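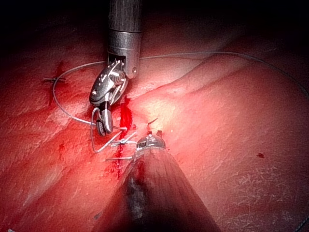 Nähen üben, bis der Faden macht, was er soll: Die Nahtwerkstatt Tesunberg öffnet ihre Türen

Tesunberg, 20. August 2022

Ich schreibe unsere Pressemitteilungen ja meistens selbst, und wer schon mal eine bekommen hat, weiß: Kurz kann ich nicht so gut. Diesmal habe ich aber auch wirklich etwas zu erzählen! Ab sofort nehmen wir Anmeldungen für unsere neuen Nahtkurse an, und zwar für Assistenzärztinnen und Assistenzärzte aus Chirurgie, Gynäkologie und Urologie, die endlich mal in Ruhe und ohne Blick auf die OP-Uhr an ihren Knoten arbeiten wollen.

Mein Name ist Birthe Kvaran, ich leite die Nahtwerkstatt seit ihrer Gründung und habe davor viele Jahre selbst operiert. Was mich damals am meisten geärgert hat, war der Faden. Wirklich! Man hat die Anatomie gelernt, man kennt die Schritte, und dann liegt da diese Schlinge auf dem Gewebe und man weiß plötzlich nicht mehr, welches Ende zuerst unter welchem durchmuss. Zieht man zu fest, schneidet der Faden ein. Zieht man zu wenig, sitzt der Knoten locker und man fängt von vorne an. In einem engen Arbeitsfeld, wo die Instrumente von zwei Seiten kommen und die Ausleuchtung in der Mitte prima ist und zum Rand hin ziemlich schnell nachlässt, wird das nicht einfacher.

Genau darum dreht sich der neue Kurs, den ich zusammen mit meiner Kollegin Sigrún Hafþórsson im Juli fertig geschrieben habe (an ihrem Küchentisch, mit sehr viel Kaffee). Er heißt Trirammont, nach dem Berg, auf den wir beide immer noch nicht gestiegen sind. Er dauert 4 Tage, und wir fangen ganz bewusst langsam an. Am ersten Vormittag wird noch gar nicht genäht. Da geht es um Fadenführung: Schlinge legen, Schlinge offen halten, das lange Ende so ablegen, dass es sich nicht über jede Falte zieht und irgendwo hängen bleibt. Erst nach dem Mittagessen kommt die Nadel dazu.

Am zweiten Tag folgen Einzelknopfnähte an kurzen Schnitten, am dritten die fortlaufende Naht. Am letzten Tag wird dann alles gemischt, und zwar auch mit der schwächeren Hand. Das ist der Tag, vor dem sich alle fürchten, und der Tag, über den hinterher beim Abendessen am meisten gelacht wird. Sigrún sagt dazu immer: "Wer mit links einen sauberen Knoten hinbekommt, hat mit rechts auf einmal alle Zeit der Welt." Sie näht übrigens mit links besser als ich mit rechts, ich sage das nur ungern.

Möglich geworden ist das Ganze durch unseren Umzug. Wir haben jetzt 300 Quadratmeter im ehemaligen Stougaard-Haus, mit ordentlichem Licht, höhenverstellbaren Arbeitsplätzen und einer Teeküche, in der man sich tatsächlich umdrehen kann. Das Übungsmaterial bekommen wir von der Firma Sirkeo, mit der wir schon am alten Standort gut zusammengearbeitet haben. 3000 Fäden sind für die erste Kursrunde eingelagert, in verschiedenen Stärken, und ich habe beim Einräumen in den Schrank geholfen, also weiß ich, wovon ich rede.

Ein Wort noch zu den Gruppen: Die bleiben klein. Wir haben im letzten Jahr ausprobiert, ob es auch mit mehr Leuten geht, und es hat uns nicht gefallen. Beim Nähen muss jemand danebenstehen und sagen können, dass der Winkel nicht stimmt, und zwar in dem Moment, in dem er nicht stimmt. Wer lieber erst einmal zuschauen möchte, darf gerne zu einem unserer offenen Nachmittage kommen. Einfach vorher kurz melden, damit genug Kuchen da ist.

Die Teilnahme kostet 355 Euro pro Person, Material und Mittagessen sind drin, die Übernachtung nicht. Eine Liste mit Unterkünften in Laufweite schicken wir mit der Bestätigung. Mitbringen muss man nichts außer bequemen Schuhen und, falls vorhanden, der eigenen Lupenbrille. Zum Schluss gibt es eine Teilnahmebescheinigung.

Redaktionen, die über den Kurs berichten möchten, sind herzlich eingeladen, einen Vormittag mit uns zu verbringen. Man darf auch selbst mal einen Knoten versuchen! Termine vereinbaren wir ganz unkompliziert.

Pressekontakt:
Nahtwerkstatt Tesunberg
Birthe Kvaran, Leitung
Stougaard-Haus, Tesunberg

Fragen zum Kursinhalt beantwortet Sigrún Hafþórsson, am liebsten vormittags.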